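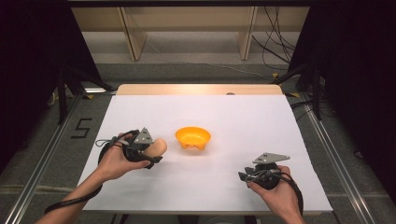 Course Home | Schedule | Handouts | Lab Booking | Staff

Handout 6: Comparing Hand-Held Grippers
Course notes, T. Mridha. Revised 29/11/2024

6.1 Purpose

This session compares two finger pads, Ravel and Ollard, on the same hand-held gripper body. The operator works with one gripper in each hand. The arm is left out at this stage so that differences in the results come from the pad and the operator, with no contribution from the Trurnon controller. Arm trials follow in March.

6.2 Test object

The first object is a small plastic bowl with a round rim and a notched base. It is a harder object than it looks. The rim is thin, so a rounded pad touches it along a short line, and a small error in wrist angle becomes a large error in contact angle. The base can be gripped too, but a pad that lands in a notch will turn the bowl as the jaws close.

Set the bowl on the white board, near the center. The board gives an even background for the tracking software and must lie flat. Start each trial with the bowl empty.

6.3 Procedure

1. Hold both grippers clear of the bowl, jaws open and facing inward.
2. Start the log. Wait 2 seconds.
3. Approach with the left gripper and close on the rim.
4. Bring in the right gripper and close on the opposite side.
5. Lift, hold, lower, release. Stop the log.

Run the cables back along the forearms before starting. A cable that pulls on the rear of the handle shows up in the pitch data and is easily mistaken for slip. Discard any trial in which the board moves.

6.4 Data

Each pair completes 31 trials per pad. Last year's set holds 1,960 trials, of which 1,396 passed the checks in 6.3 and may be used for comparison. Most rejected trials failed on board movement or a late log start.

Report the following for each pad:
- first-contact success rate
- rotation of the bowl between first contact and lift
- time from first contact to release

Treat rotation with care. The Kumarasinghe correction assumes a circular base and does not account for the notches. Give the uncorrected value beside the corrected one.

6.5 Write-up

Two pages, plots included. State which pad was tested first, as operators tend to improve during the session. Do not average across operators.

Teaching Lab Office, Room 31 | Contact | Copyright | Back to top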